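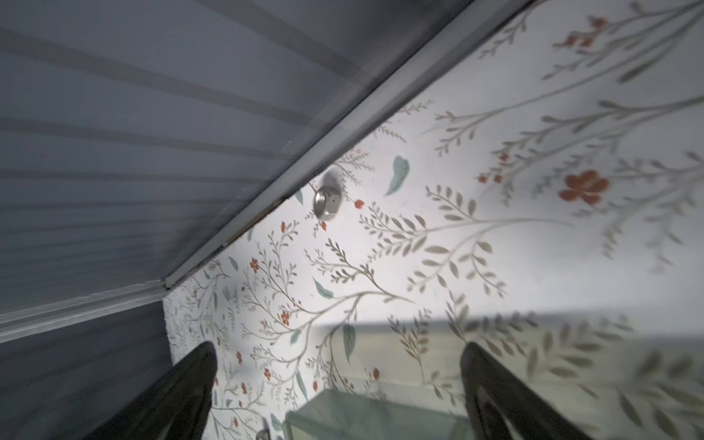 Edeltraud Kröger wants to know why anybody would pay for ready-mixed wallpaper paste when a box of powder and a bucket of water have done the job for generations. Fair enough. We asked the same thing when Böttcher first sent us a tub, and we still sell more powder than anything else in the paste aisle.

Böttcher Ready-Mixed Wallpaper Paste, 8 lb tub
4 min read
46 shares

The label says "for all papers." We would take that with a grain of salt. It holds light and medium papers on a sound, sized wall and it holds most non-woven papers. We don't sell it for heavy vinyl, for grasscloth, or for going over old vinyl, whatever the label tells you. For those, get a clay-based paste or a vinyl-over-vinyl adhesive and leave this on the shelf.

It comes as a thick white cream, a bit stiffer than yogurt. The maker suggests using it straight from the tub. We find it drags on the roller that way, and a splash of clean water stirred in by hand makes it easier to spread. Don't put a drill mixer in it. You'll whip air into the paste and spend the afternoon chasing bubbles out from under the paper.

Coverage

The tub is rated for 6 single rolls. We got that on primed drywall with a smooth printed paper. On old plaster we ran short, and so will you if you're heavy-handed at the edges, as most people are. Buy a spare tub if the job is bigger than an accent wall. Unopened tubs can come back to us; opened ones can't.

Open time

Böttcher claims enough slip to reposition a strip several times. In our shop it was good for one honest correction. The second time, the edges had started to grab and a corner of the paper came away in two layers. If you're matching a trailing pattern with long stems that cross the seams, hang the first strip plumb and take your time over it. A big leafy pattern will forgive a small mismatch. Stripes won't.

Around trim and paneling

Paste on painted trim is the complaint we hear most, and the "wipes clean" line on the tub is only partly true. It comes off gloss enamel with a damp sponge if you get to it quickly. On flat paint it leaves a dull film that shows when the light comes in sideways. On grooved boards it settles into the grooves, and then you want an old toothbrush. 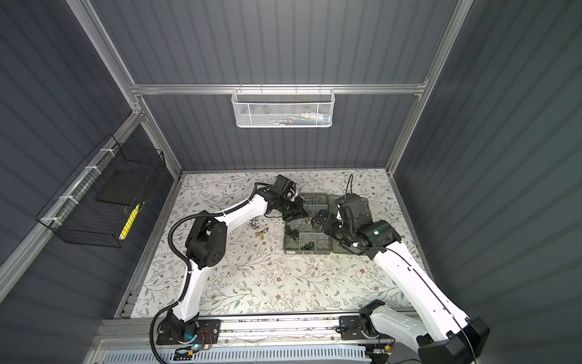 Masking tape helps, but pull it while the paste is still soft. Leave it overnight and the tape brings the edge of the paper with it. We would also skip the plastic smoother that comes bundled with the larger kit. It's flimsy, and the edge on ours had a burr that scratched the print. A cheap felt-edged one is better, and so is a clean, dry brush.

What about removable?

The tub says "strippable." In our experience that depends far more on what was done to the wall beforehand than on the paste. Over a proper wallcovering primer, a test strip we hung in July came down by Christmas with warm water and a wide knife. Over bare drywall, the same paper took the gray facing with it. Renters should read that sentence twice before they believe the front of the label.

How it compares

Beleo's ready-mix is thinner, cheaper, and smells more. It is fine for lining paper. Vusside make a powder that costs less per roll than either and keeps for years in a dry closet, provided you can mix it without lumps. If you hang paper more than once in a blue moon, buy the Vusside. Böttcher's tub suits someone doing a single room who doesn't want to fuss with a bucket.

Storage

Keep it from freezing. Press plastic wrap onto the surface before you put the lid back. The maker gives an opened tub several months; ours grew a gray bloom well before that and went in the trash.

In stock at the Stendville store. Page last checked Feb 20, 2020.

3 comments

paperedhall
Used two tubs on a stairwell. You're right about the coverage. Held fine except at one outside corner, which I re-glued with seam adhesive.

M. in Stendville
Is the smell bad? My last ready-mix stank up the den for a week.

Edeltraud Kröger
I read all of this and I am still buying powder. Thank you for the part about the toothbrush.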